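Getting the fishy smell out of your kitchen

If your family loves fresh fish as much as mine does, you know the smell likes to hang around long after the plates are cleared! I cook mackerel or bluefish most weeks in September, and these are the little habits I've settled into over the years.

Rinse the cutting board in cold water first, then rub it with half a lemon and coarse salt and let it sit for 5 minutes before you wash it with soap. For the pan, simmer a cup of water with a good splash of white vinegar (open a window, it's strong) and wipe it out once it cools. Wrap the skin and bones in newspaper and keep them in the freezer until trash day. And if your hands still smell, a little toothpaste works wonders, some 60 seconds of rubbing and they're fresh again.

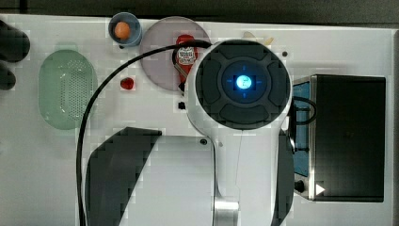
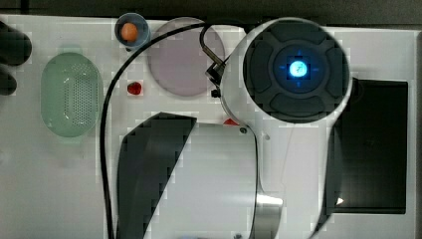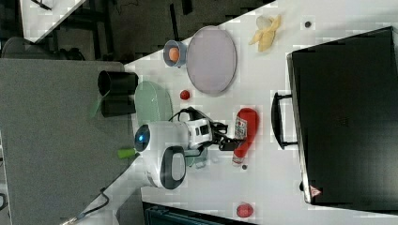 Kitchen tips by Fatemeh Hassanpour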